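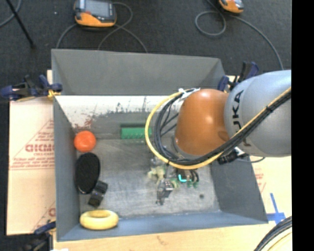 Why do we see colors?

Light from the Sun looks white, but it is a mix of many colors. You can see them spread out in a rainbow. Raindrops bend the light as it passes through, and each color bends by a slightly different amount. Red ends up on one side and violet on the other.

When light hits an object, some of it soaks in and some bounces off. The part that bounces off is the part that reaches your eyes. An orange thing looks orange when it sends mostly orange, red and yellow light back to you and soaks up most of the blue. A gray thing sends back some of every color. A black thing soaks up nearly all the light that lands on it.

Inside your eye

At the back of each eye is a thin layer called the retina. It is packed with tiny cells that respond to light. Some are called rods. They work well in dim light, but they cannot tell one color from another. Others are called cones, and they need brighter light.

Most people have three kinds of cones. One kind responds best to short waves of light, which we see as blue. The other two respond best to middle and long waves. Your brain compares the signals from all three and works out the color.

Why colors fade at night

Go outside on an October evening and look at a red leaf. As it gets darker, the red turns dull and then almost black. The leaf has the same color in it as before. Your cones do not have enough light to work with, so your rods take over.

Not everyone sees the same colors

Some people have cones that work differently. They may find it hard to tell red from green. This is called color blindness, although most people who have it still see plenty of colors. Dogs have 2 kinds of cones, so they see blues and yellows better than reds and greens.

Try it yourself

Shine a flashlight through a piece of clear red plastic in a dark room. Point it at a blue crayon, then at a red one. Write down what color each crayon seems to be.

Words to know

Retina: the layer at the back of the eye that senses light.
Cone: a cell that helps you see color.
Rod: a cell that helps you see in dim light.

Written by Gonçalo Serrano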